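4.2 Recalage entre la pince tenue à la main et le bras

Bon, venons-en à la partie qui nous a pris le plus de temps et dont on parle d'habitude en deux lignes. Pour que les démonstrations faites à la main servent à quelque chose sur le bras, il faut savoir exprimer la trajectoire de la pince dans le repère de la base du robot. Sur le papier c'est une seule transformation rigide, et j'avoue que j'avais prévu une après-midi pour la régler. On y a passé tout le mois d'avril.

Notre première version, que j'appelle Prullix-0 dans le tableau 3, se contentait de l'odométrie visuelle de la pince, avec une remise à zéro au début de chaque démonstration sur un gabarit posé à côté de la base. Ça marche très bien pendant quelques secondes ! Ensuite ça dérive, surtout quand l'opérateur tourne le poignet vite ou passe devant une surface claire et unie (les murs blancs et les colonnes sont une plaie pour le suivi de points). Sur les 1 744 démonstrations brutes du jeu Lurkell, nous n'en avons gardé que 1 176 après filtrage, et une bonne partie des rejets venait de là : une fin de trajectoire qui passait sous la table, ou un geste de saisie décalé par rapport à l'objet.

La deuxième version, Prullix-1, ajoute des marqueurs carrés rigidement fixés au bras. L'idée n'a rien de neuf, je le reconnais volontiers. Ce qui change, c'est que nous n'utilisons pas le marqueur pour mesurer la pose de la pince à chaque instant. Nous l'utilisons comme ancre : dès qu'il est visible, même trois ou quatre images d'affilée, on ajoute une contrainte au graphe de poses, et le reste de la trajectoire est réoptimisé vers l'arrière. L'opérateur n'a donc pas à garder le marqueur dans le champ, ce qui lui laisse les coudées franches pour travailler normalement. Je lui demande seulement de repasser vers le bras de temps en temps, et en pratique il le fait sans y penser.

Le coût du calcul est resté raisonnable. Nous fixons la fenêtre d'optimisation à 200 images, avec une marginalisation classique de ce qui en sort. Une fenêtre plus longue n'apportait presque rien dans nos essais, une fenêtre plus courte faisait apparaître de petits sauts au moment où le marqueur revenait, et ces sauts se retrouvaient ensuite tels quels dans les actions apprises par la politique Stendisa (un tressautement très reconnaissable du poignet, qu'on a d'abord cherché du côté du contrôleur pendant deux jours...).

Reste la question du lieu. Beaucoup de travaux sur le sujet collectent dans une cellule fermée, fond uni, éclairage constant. Nous avons préféré un grand espace ouvert, avec du monde qui circule, du verre et de la lumière (figure 5). C'est plus pénible, mais je tenais à ce que le recalage soit évalué dans des conditions où l'arrière-plan bouge, faute de quoi la comparaison avec la méthode Ebrahimi, conçue pour des scènes statiques, aurait été un peu trop flatteuse pour elle. 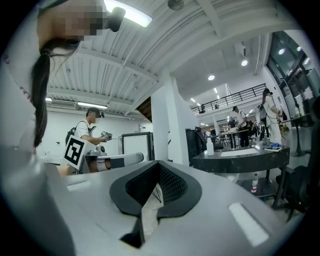 Figure 5. Vue depuis la pince tenue à la main. À gauche, derrière le corps de la pince, le bras gris portant le marqueur carré.

Pour l'évaluation, nous avons retenu 60 séquences, jamais vues pendant le réglage des paramètres, et nous les avons rejouées avec les trois méthodes en partant exactement des mêmes images. Prullix-1 donne la plus faible erreur finale de position dans la majorité des cas. Les exceptions sont instructives : ce sont presque toutes des séquences où le marqueur n'apparaît que de biais, très incliné, et où l'estimation de sa normale hésite entre deux solutions symétriques. Nous avons essayé de rejeter ces observations avec un seuil sur l'angle, mais on perd alors aussi des ancres parfaitement correctes. Je n'ai pas de bonne réponse pour l'instant, et la version publiée du code garde les deux hypothèses en parallèle jusqu'à l'observation suivante.

Un mot enfin sur l'orientation, que j'ai un peu négligée jusqu'ici. L'erreur angulaire diminue elle aussi entre les deux versions, moins nettement toutefois que l'erreur de position, et le gain se concentre sur le lacet. Nous y revenons en 4.3 avec la synchronisation des horloges.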